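Support > Tables and Desks > Vosen Series > Assembly and Care

Filed under: Set-up Guides, Stone and Stone-Look Tops

Section 3: Placing, leveling and first care of the Vosen table

Please read this section after you finish Section 2 (attaching the legs). The table must already stand on its own feet. If one leg still turns in your hand, go back and tighten it before you continue.

3.1 Choosing the place

1. Choose a floor that is flat and hard. A thin carpet is acceptable. On a thick carpet the feet sink slowly and you will need to level the table again after some weeks.
2. Keep the table away from radiators and stoves. The top does not like to be warm on one side and cold on the other side.
3. Leave enough free space on all sides so that a chair can be pulled out without touching the wall.
4. Two persons must carry the table. Hold it under the top, close to the legs. Do not hold it by the legs.

CAUTION: Never drag the table across the floor, even for a short distance. The legs are thin and the top is heavy — a dragged leg can bend at the upper plate, and a bent plate is not covered by the warranty.

3.2 Leveling

Each of the 4 feet has a small threaded disc. You need the flat wrench from the Hevar tool bag (part 59). A normal wrench is often too thick to enter under the foot.

1. Put a spirit level on the middle of the top, first along the long side and then along the short side.
2. Find the lowest corner. Ask the second person to lift this corner a little. Do not put your fingers under the foot.
3. Turn the disc counterclockwise to make the leg longer. Turn it one half turn, lower the corner and look at the level again.
4. Repeat until the bubble rests in the middle in both directions.
5. Press with your hand on every corner, one after another. If the table rocks, lengthen the foot that does not touch the floor.

Note: Do not open any disc more than three full turns. If three turns are not enough, the floor is too uneven and you should use the Stasiv felt pads under the low side.

3.3 First cleaning

The top leaves the factory with a thin layer of protective wax. It must be removed before daily use, or it will hold dust and finger marks.

1. Mix warm water with a few drops of mild dish soap.
2. Wipe the whole top with a soft cloth. Work in one direction.
3. Wipe again with clean water.
4. Dry at once with a second cloth. Do not let the water dry by itself.

CAUTION: Vinegar, lemon juice and bathroom cleaners are not allowed on this top. They eat the polish and leave dull spots that cannot be wiped away.

3.4 Daily care

Clear the top before you wipe it. Small hard things that stay under the cloth, for example crumbs or sand, are the most common cause of fine scratches. Lift the objects up and do not push them to the edge. 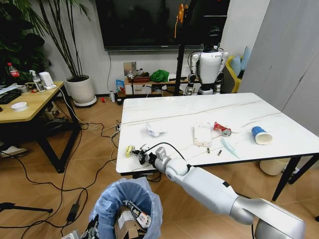
Fig. 3. White top with gray veining, black legs. Clear all items before wiping.

For wiping, a damp cloth is sufficient. Coffee, wine and oil should be removed as soon as you notice them. If a stain has already dried, lay a damp cloth on it for four minutes and then wipe without pressure. Do not scrape with a knife or with a coin.

Used tissues and paper packaging should not stay on the top overnight if they are damp. Printed paper can give its color to the surface, and red and blue inks are the most difficult to take out.

Always use a coaster under glasses and a thick mat under pots. Do not cut directly on the top.

3.5 Legs and screws

1. Check the leg screws one month after assembly and then twice every year.
2. Tighten by hand with the short key. Do not use an electric screwdriver.
3. Clean the legs with a dry cloth only. Water that runs down into the foot can make rust on the thread.

Note: If the paint of a leg is chipped, use the Zokance touch-up pen in matte black. Let it dry overnight before you touch the leg.

The sealing of the top is described in Section 4. Please wait until the table has been in the room for a few days before you begin it.

Last revised 4th October

Comments (3)

marblemistake
Is the wax supposed to feel sticky? Mine needed two rounds with the soap before the cloth stopped dragging. Looks good now.

T. in 2B
The flat wrench was missing from my bag. Support mailed one, but in the meantime a thin bicycle cone wrench did the job on the feet.

oldfloors
Our kitchen slopes so much that three turns was not enough on the window side. Used the felt pads like it says and it stopped rocking. One question, do the pads need replacing when they get flat, or can I stack a second one under?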